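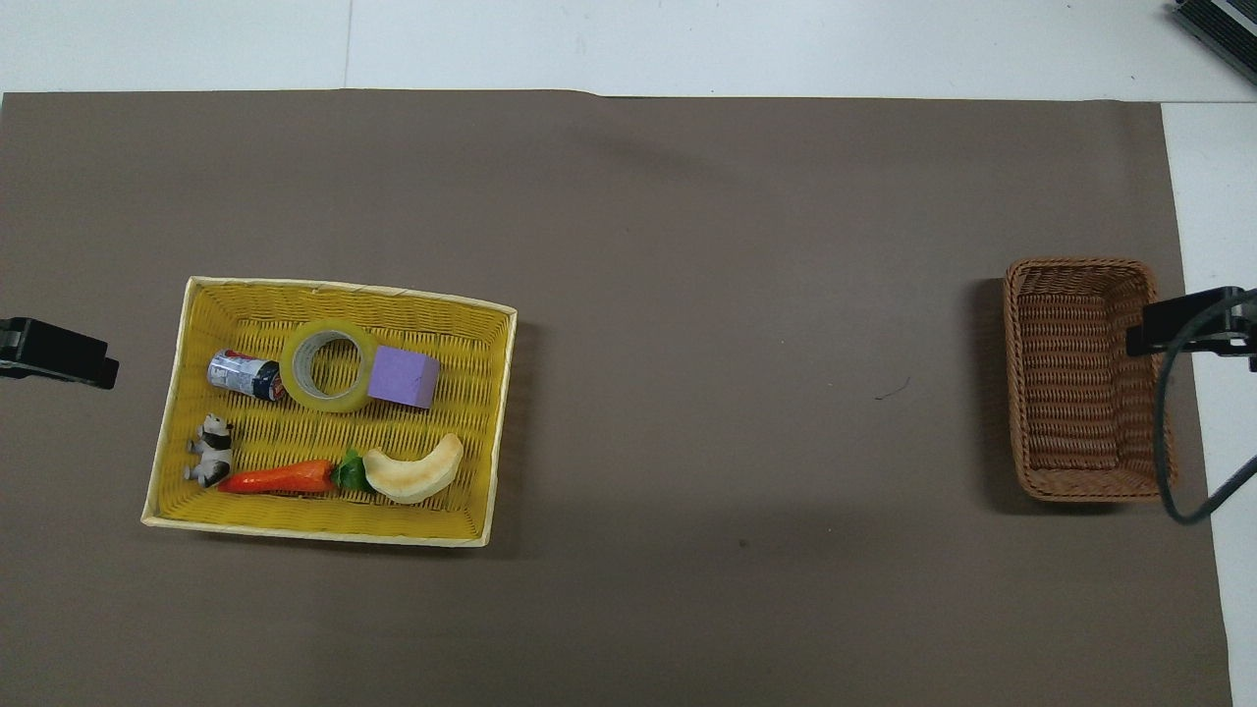
How deep should a sorting basket be? Shallow enough that an item lying on the bottom can be picked out without moving the one next to it, and for small household goods Ülle Kairys puts that at 124 millimeters or less.

Home > Storage > Small Items

Kairys has tested baskets, trays and drawer inserts for Trusdale, a mail-order storage supplier, since leaving a packaging job at Haslam. Her current list runs to 216 containers. She spoke to Mali Meredith in July about woven baskets, table coverings and the mixed small things that collect in most houses.

Her test load is deliberately mixed. A small can, a roll of packing tape, a foam cube and a few plastic toys will show more about a basket than a set of matching boxes, she said. "The can rolls. The tape lies flat and takes up more floor than people expect. The foam weighs nothing and goes wherever the tape pushes it. Toy food is curved, so it never packs tight against a wall."

The tape roll is usually the item that decides the size. Kairys measures the floor of the basket on the inside, at the narrowest point, and ignores the figure on the label. Woven baskets often taper, and the label tends to give the rim. "I had one from Koklow where the rim was fine and the bottom would not take the roll. It sat on edge and everything else slid under it."

Asked whether weave makes a difference, she said it does, mainly for anything with a thin end. A loose weave catches toy legs and the corners of labels. A tight one is easier to wipe but holds dust in the rows. She brushes the baskets out along the weave with a dry paintbrush.

Color came up next. Meredith had assumed this was a matter of taste.

"A light or bright inside is faster to search," Kairys said. "A dark one is fine for light objects. Put a black-and-white toy in a reddish brown basket and you look for it a bit longer. I don't have a number for that which I would print."

She does keep numbers on wear. One Fendetti rectangle was filled and emptied 1006 times before the rim binding lifted at a corner. Another of the same model reached 2765 with no damage, and she has not found the cause of the difference. The first may have been stored near a heater.

Both baskets go on the table together when she sorts, one full and one empty, with enough space between them for a hand to set something down. She sorts onto paper – the plain brown kind sold on a roll. It stops a woven base from scratching a white top, and crumbs and grit can be folded up and thrown out with it. She does not tape the sheet down. A crease does no harm unless a basket is standing on it, in which case the basket rocks and round things move.

Her order of work is to take out cans first, then tape, then anything hard, and foam last. Aerosols do not go back in with toys. They go upright on a shelf, with the cap on, away from heat.

"People ask me for a system with labels," she said. "For a basket of six or eight things I would skip the labels. You can see what is in it."

Meredith asked about lids. Kairys has tested a few and recommends them only for baskets that are stacked. A lid on a woven rim rarely sits flat after the first damp season, and the fit cannot be adjusted. She is due to start on the drawer inserts next, beginning with the felt-lined ones.

Filed under: Baskets & Bins, Interviews, Sorting

Contact the editors | Copyright Trusdale Storage Notes | Back to top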